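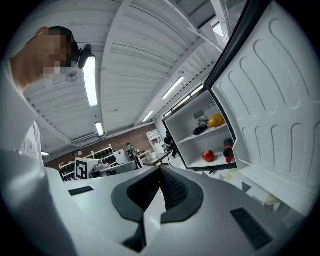
*A small refrigerator with its door open: one wire shelf, two compartments.*

I have come to think the small refrigerator is the best kind to share, and that most workplaces buy too big.

When we moved to the Bollow building, the quote from Gethin listed a full-size model and I argued against it. I lost the first round. The big one came, and within a month the back half of it belonged to food with no owner. Mustard, mostly. A bag of spinach that had turned to liquid. People stopped looking past the front row, and I include myself.

A small one has a single wire shelf and you can see the back wall from where you stand. If there's a yogurt in there, you know it. If there isn't room for your lunch, something old has to go, and it usually goes that same day. I don't think people get tidier. They just run out of places to hide things.

The usual complaint is that it won't hold enough. We fed nine people out of ours at Nilley, and the trick was to leave the drinks out until the morning they were wanted. Cans eat up a shelf faster than food does. Milk goes low, lunches go on the wire, and anything in a family-size tub goes home.

I'd also rather clean one. Take the shelf out, wash it in the sink, wipe the liner, and run a cloth along the gasket where the crumbs collect. The big one took most of an afternoon, so it got done 3 times in all the years we had it.
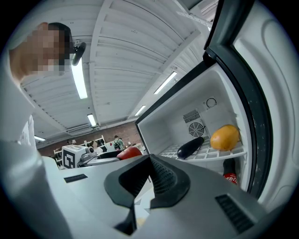
## Where to put it

My other opinion is that a refrigerator should stand out in the main room, under decent light. At Dromura ours was in a closet with a dead bulb, and you can guess what the bottom shelf looked like. Out in the open, people see what they're reaching for, and they see the spill too.

The drawback is noise, and there is some. I got used to it. I still wouldn't put one next to anybody's desk, and I'd leave enough room for the door to swing all the way open so the shelf can slide out.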